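Subject: Re: [gripper-users] fingers closing past the set limit

Hi all,

Picking this up again after a week of being buried in other stuff. Short version: I can reproduce it, and I think I know which end of the linkage it starts from.

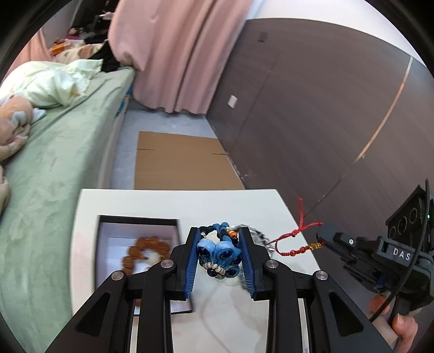
So the bug. Closing width is supposed to stop at whatever the log says it was calibrated to, and for the first 100 grasps or so of a session it does. Then the reported width starts creeping. On my long run it was fine right up to grasp 157, and from there on every single close came back 2 mm narrower than the fingers really were. I checked with calipers, twice, because I didn't believe it the first time! The software is quite happy to tell you the fingers are almost touching while there's a fat lump of knotted cord between the pads.

Somebody wrote:

> We see the same thing on the Brustura build but only with
> soft objects. Hard blocks are fine all day. Could it just be
> the pads squashing? Ours are the blue ribbed ones. Also, does
> it come back after a power cycle or only after recalibrating?

I wondered about the pads too (mine are also the blue ribbed ones) and swapped in the spare pair from the Strand kit. Same creep, same size. What did change things was snugging up the pivot bolts on the arms. One of them had backed out just enough that I could wiggle the finger sideways with my thumb. After tightening I got a whole evening without drift — then it was back the next morning, smaller, but back. So either the bolt is walking out again or the play was only part of it.

To the other question: a power cycle does nothing for me. Recalibrating clears it until the next long session.

The soft object thing makes sense to me now. With a block you stop squeezing when it goes solid. With fabric and beads you keep on pulling, and all that extra load goes straight into the joints. I've been doing mostly ornaments and tassels lately, so I'm probably the worst case on this list.

One thing that bugs me more than the drift: there's no warning. Session 2779 on the Drusia server has the bad widths in it and it passed every check we have. If anyone trained on that one, please pull it for now.

Has anybody tried threadlocker on those bolts? I'm nervous about gluing the joint stiff. And if the Elunley folks still have their torque numbers, I'd love to see them. I'll put my raw log up tonight once I've trimmed it down.

Cheers from a very cluttered table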